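The Davar Sessions: Every Reel, Every Take (Hardcover)

8 min read

By Carys Cadwaladr
Published by Tollmont
Hardcover, sewn binding, with ribbon marker
On sale 2019-04-01

In Stock at Gristport Books and Records

The Davar Sessions is a full account of the recordings the Ó Dálaigh family band made in a rented chapel hall outside Gristport, from the first demo reels to the tapes that sat in a closet after the group split. It covers every song the band is known to have put on tape, whether or not it was released. Each entry gives the players, the instruments, the reel it came from, and what happened to the recording later.

The band put out four albums on the small Davar label, and for a long time those were all most listeners had. The label kept poor paperwork. Sleeves listed the wrong fiddle player, one song appeared under two titles, and the second album was pressed from a copy tape while the master stayed in a box marked "rehearsal." Cadwaladr began sorting this out for an article and kept going for nine years.

She worked from the tapes themselves wherever they could be played. Where a reel was too damaged, she used the engineer's log sheets, which are quoted at length and in several places reproduced in full. She also interviewed all but one of the surviving members, both engineers, and the woman who typed the label's invoices and remembered a good deal more than the invoices show. 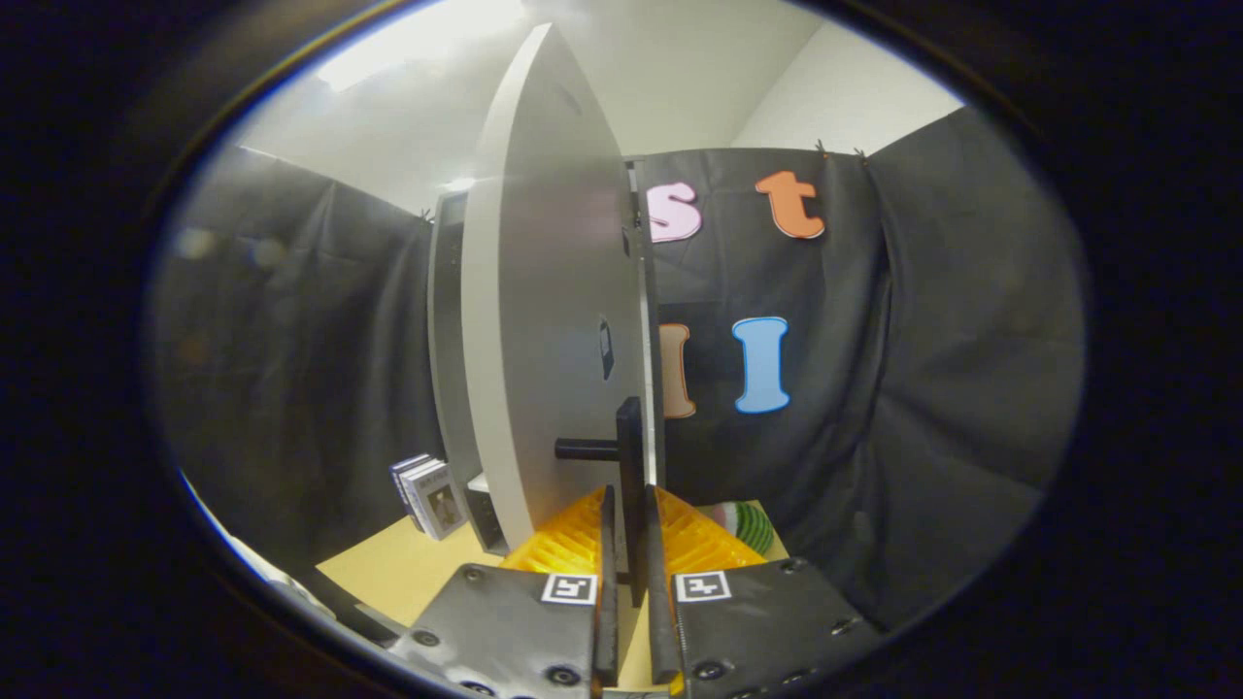
The book is arranged by session. Each of the 31 chapters opens with a short essay on where the band stood at that point: who had joined, who had left, what they had been playing on the road, and how much money there was for tape. The song entries follow in the order they were recorded. Some run to half a page. The entry for "The Miller's Long Account," which the band attempted at six different sessions before they got a version they could live with, runs to eleven.

Readers who only want to look up a song can use the title index at the back, which lists alternate titles and first lines. There is a second index for people and a third for tunes, since the band often set new words to old melodies and did not always say so on the sleeve. Cadwaladr identifies most of the sources. She leaves a few open and says why.

WHAT THE BOOK COVERS

The early demos, made on a borrowed two-track machine with one microphone over the kitchen table. Only three of these have ever been heard by the public, on a radio program that was not repeated.

The four Davar albums, song by song, with a comparison of the first pressing and the later reissues. The differences matter more than most people think. The reissue of the third album fades two songs early and leaves off the spoken introduction to side two.

The July sessions, long rumored and often described wrongly. The band recorded for four nights with a rhythm section brought in by the label, argued about the results, and shelved everything except one single. Cadwaladr lists 17 complete takes and gives her own view of which ones hold up. She does not think it is a lost masterpiece. She does think the slow version of "Harbor Bell" is the best singing the group ever recorded.

Live tapes made from the mixing desk. These are treated more briefly, in an appendix, with a note on sound quality for each.

The solo and side projects are left out, apart from places where a song moved from one to the other. Cadwaladr says in the preface that this would have meant a second volume, and there are no plans for one.

THE SPECIAL EDITION

Along with the standard hardcover, Tollmont has produced a numbered special edition of 900 copies. It has the same text and the same page numbers, so references match between the two. The differences are in the package:

Cloth slipcase with a stamped title
A facsimile of the engineer's log for the fourth album, 50 pages, stapled as the original was
A ten-inch record with four recordings from the July sessions, including the slow "Harbor Bell"
A numbered card signed by the author

The record plays at 33 and was cut from transfers of the original reels. Tape hiss has been left in. There is a dropout in the second song, near the end of the last verse, that is on the tape and could not be repaired without using part of another take. The author and the publisher agreed to leave it alone. Please do not return the record for this reason.

The record is not sold separately and there is no download code with it. We have asked.

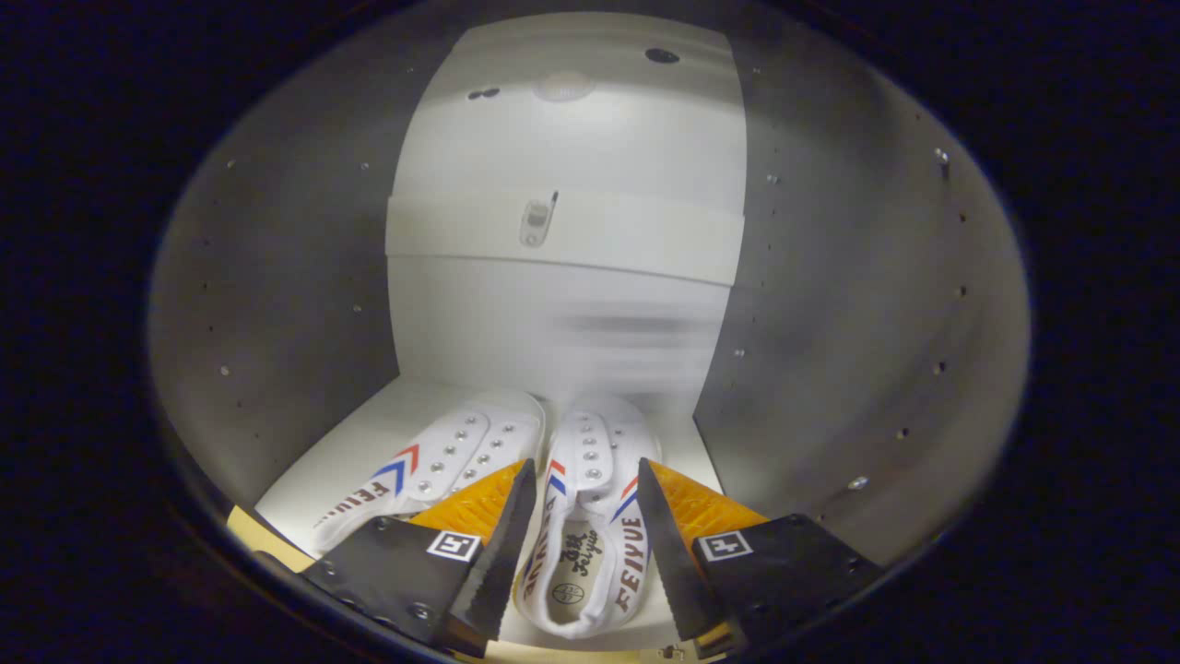
The standard edition had a first printing of 2000 copies. Tollmont has told stores that a second printing will depend on orders, and that any second printing will carry corrections. A list of known errors in the first printing is short so far. The bass player on the second take of "Nine Acres" is given correctly in the chapter and wrongly in the people index, and two photo captions in the middle section are switched. We put a printed correction slip in every copy that leaves our store.

ABOUT THE PHOTOGRAPHS AND LOGS

There are two sections of photographs on coated paper. Most come from the family and had not been published before. They include the inside of the chapel hall with the blankets hung up, the tape boxes as they were found, and a set taken during the mixing of the third album in which everyone looks tired. The log sheets are printed in black and white at a reduced size. They can be read without a magnifier, but the pencil notes in the margins are faint in a few places, and Cadwaladr has typed those out underneath.

ABOUT THE AUTHOR

Carys Cadwaladr has written about folk and traditional music for magazines and radio. She trained as an archivist and has worked on sound collections in two libraries. Her earlier book, on traveling dance bands, is out of print, but we see used copies from time to time and can put your name on a list.

FROM THE PREFACE

"I started with a question I thought would take an afternoon: who is playing the second fiddle on the first album? The sleeve names one man. He told me on the telephone that he had never been in the building. The question took two years, and by then I had forty pages of notes on other things."

DETAILS

Format: Hardcover
Publisher: Tollmont
Language: English, with song texts in Irish and English where the band sang both
Illustrations: Two photo sections, log sheets throughout
Indexes: Titles, people, tunes
Edition: First

ORDERING

The standard edition is on our shelves in the music section, next to the songbooks. If you would like one held at the front counter, call or send a message with your name and we will keep it for a week. After that it goes back out.

The special edition is kept behind the counter. We were allotted a small number and will not be able to get more. One per customer. If you want to look through it before buying, ask and we will open the store copy for you. The shrink wrap stays on the others.

Both editions can be shipped. The special edition goes out in a double box on account of the record, and this adds to the postage. We do not ship it overseas in the same parcel as other books. Standard copies can be combined with anything else in your order.

Returns are accepted on the standard edition within 30 days if the book is unmarked. The special edition can be returned only if it is still sealed, or if it arrived damaged. For damage, please keep the outer box and send us a picture of the corner or edge that was hit, along with your order number.

YOU MAY ALSO WANT

The four Davar albums are available on vinyl in the reissue pressing, and we have the first and fourth on compact disc. The third album is on order. We also carry the band's songbook, which has melody lines and chords for 42 songs. Its keys follow the records in most cases, but "Harbor Bell" is printed a step lower than the band sang it.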